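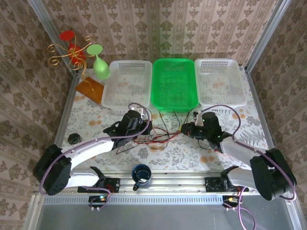 Three plastic baskets and a gold wire wine rack on the table.

About Hollis

Hollis is a small investment firm for young software companies. We put in the first outside money, normally before there are many paying customers, and we stay with the company through the next rounds if the founders want us to stay.

The firm was started by Barry Inskip in Sillside, after he had spent 16 years on the other side of the table. He built two companies himself. The first one closed. The second, Fletance, made invoicing software for wholesalers and was sold to a larger competitor. With a part of this money he made his first four investments, and after that some of his former colleagues asked if they could invest together with him. The fund grew from these conversations.

What we invest in

We look for companies which sell software to other businesses. Our companies work with payroll, stock control, delivery planning, insurance claims and similar matters. These are not very glamorous markets, but the customers stay for a long time and they pay their bills. At present we have 17 companies in the portfolio.

We do not invest in consumer apps, games or hardware. This is a question of our knowledge, and we prefer to say no quickly than to learn with your time.

How we decide

We receive almost 800 proposals in a year and every one is read by a partner. If we are interested, we will invite you for a first talk of one hour. After this we ask to speak with two or three of your customers, or with people who could become customers if you do not have any yet. Then there is a second meeting with all partners, and you get our answer within the same week.

You do not need a long presentation. A few pages are enough, and a spreadsheet that shows how you plan to spend the money. Please send the spreadsheet with the formulas inside, and not as a picture or a PDF.

After the investment

One partner is responsible for each company and this person does not change. We take a seat on the board only when the founders ask for it. Most of our founders speak with their partner every second week, some of them more often when they are hiring or raising a new round.

Every February we bring all our founders together in Raltness for two days. There is no stage and there are no speeches. People compare their prices, their contracts and their mistakes, and in the evening there is dinner. Several of our companies have become customers of each other after these meetings.

Our investors

The money in the fund comes from 70 private persons, and the most of them have built or managed a software company. They are also a help when a founder needs an introduction or a second opinion on a contract - we ask them often, and they are generous with their time.

Contact

You can write to us in English, German or Dutch. An introduction from somebody we know is welcome but it is not necessary. Visitors to the Sillside office should please make an appointment first, as we are often away at our companies.

Page last updated: March 15, 2018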